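Chapter 4
Household Linens: Folding and Storage

Linens account for a large share of the daily work in any residence. At Somska House, a training residence with 10 bedrooms, students handle 138 towels in an ordinary week. This chapter covers the folding of bath and hand towels, the choice of a work surface, and the placing of finished stacks in a wardrobe or closet.

A made bed is a suitable surface for folding when no table is free. The sheet should be clean and pulled reasonably flat, and the towel laid fully on it before the first fold is made.

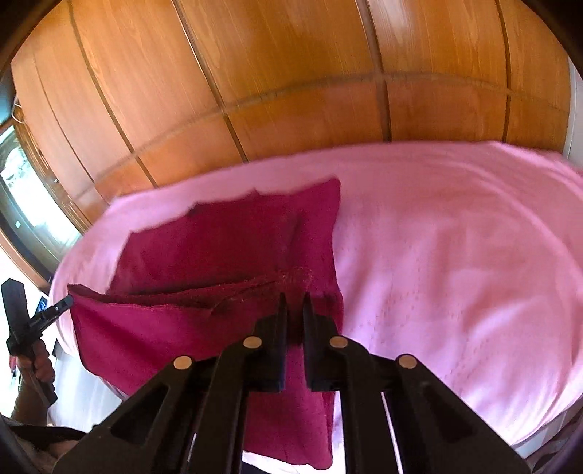
Eino Lehtinen holds that a towel should be folded to fit the shelf, and that a student who measures the shelf first will seldom need to fold twice. The method taught in this chapter follows that principle. Terry fabric is thick, and each added fold increases the height of the stack.

Section 4.1 describes the fold in halves. Section 4.2 describes the fold in thirds, used on narrow shelves. Students should complete the shelf measurement sheet before beginning either section.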